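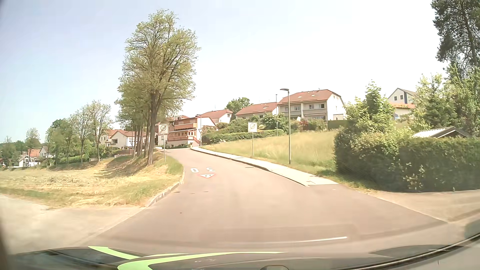

The road up towards the houses, Kiltthorpe.

Kiltthorpe Weather Watch
Station and rain gauge safety check, with comments
Checked by Dilruba Fakir and Jerome Marquez, July 10, 2020

Hello all, and thank you for your patience while we got round to this one. The last full check was in March, just ahead of the windy spell, and a fair bit has shifted, rusted or grown since then. As before, each item has a result and then a comment from whichever of us was holding the pencil. Please do read the comments, even on the items marked OK, as that is where most of the useful things have ended up.

Results used: OK / Needs attention / Do not use until fixed

SITE AND ACCESS

1. Gate, latch and path to the instrument plot
Result: OK
Comment (Dilruba): The latch is stiff but it does catch. Lift the gate slightly as you push and it will behave itself. The path drains well now that the gravel has been topped up, though the two flat stones by the hedge go very slippery after drizzle, so please step over them if you are coming for the early reading.

2. Grass and growth around the instruments
Result: Needs attention
Comment (Dilruba): The grass is up past the rim of the old gauge on the north side, and tall grass does shelter the funnel more than you would think. It wants cutting short all the way round. The bramble behind the screen has also sent out a long arm at shin height — I found it with my shin.

3. Overhanging branches
Result: OK
Comment (Jerome): The ash was cut back after the March gales and is well clear of the mast. There is one dead branch left high up on the field side. It doesn't hang over anything we use, but keep it in mind if you are out there in a blow.

MAST AND WIND INSTRUMENTS

4. Mast base and bolts
Result: OK
Comment (Jerome): All 4 bolts tight, no cracks in the concrete. A bit of surface rust on the plate, which I brushed off and painted.

5. Guy wires and pegs
Result: Needs attention
Comment (Jerome): The wire on the western side has gone slack, and you can see the mast nod a little in a gust. The peg itself is sound. I have taken up what I could by hand but it needs the proper tensioner, and that is still on loan. I have also tied fresh orange tape on all the wires at eye level, as the old tape had faded to the colour of nothing very much.

6. Anemometer cups and vane
Result: OK
Comment (Jerome): Both turning freely. We lowered the mast to look, with one of us on the rope and the other guiding, and I would ask everyone to stick to that. Please never lower it alone, and never if the wind is strong enough to move the vane about while you are deciding.

7. Lightning precautions
Result: Needs attention
Comment (Dilruba): The earth strap is fine. The notice is not, having lost its bottom half, so all it now tells you is that there is a danger, with no word on what to do. For the record: if you hear thunder, leave the plot, go indoors, and wait 30 minutes after the last rumble before going back. A missed reading can be left blank in the book. We would all much sooner have a blank!

RAIN GAUGES AND SCREEN

8. Manual gauge (the Plinuma)
Result: OK
Comment (Dilruba): Level, clean and not leaking. I emptied a beetle and two leaves out of the funnel. The spare measuring glass has a chip in the lip, so I have wrapped it and taken it away before somebody cuts a thumb on it.

9. Tipping gauge (the Kirnero)
Result: Do not use until fixed
Comment (Jerome): The cable has been chewed where it comes out of the ground, and there is bare copper showing. It is only low voltage at that end, but I have unplugged it at the shed all the same. Rainfall figures will come from the manual gauge alone until it is replaced. The logger had reached record 414 when I switched it off, for anyone trying to match things up later.

10. Thermometer screen
Result: OK
Comment (Dilruba): Door hinge oiled, louvres wiped down. There was the start of a wasps' nest in the roof space in March and I am glad to say nothing has come of it, but do open the door slowly for the rest of the summer.

SHED AND POWER

11. Sockets, leads and cut-out switch
Result: OK
Comment (Jerome): The cut-out tripped as it should when tested. I have thrown away the white extension lead with the cracked plug.

12. First aid tin and torch
Result: Needs attention
Comment (Dilruba): Plasters and wipes are in date. The eye wash is not. The torch works if you are firm with it, but new batteries are needed well before the dark mornings come round.

13. Step stool
Result: OK
Comment (Dilruba): All the rubber feet present. Please fold it and bring it back inside, as it has been living in the nettles.

STILL TO DO

Cut grass and bramble — Dilruba
Re-tension western guy wire — Jerome, once the tensioner is back from Alemayehu
New lightning notice — Dilruba
Replace chewed cable, in conduit this time — Jerome
Eye wash and batteries — whoever is next in town, keep the receipt

If you spot anything we have missed, write it in the back of the reading book with your initials and one of us will see it.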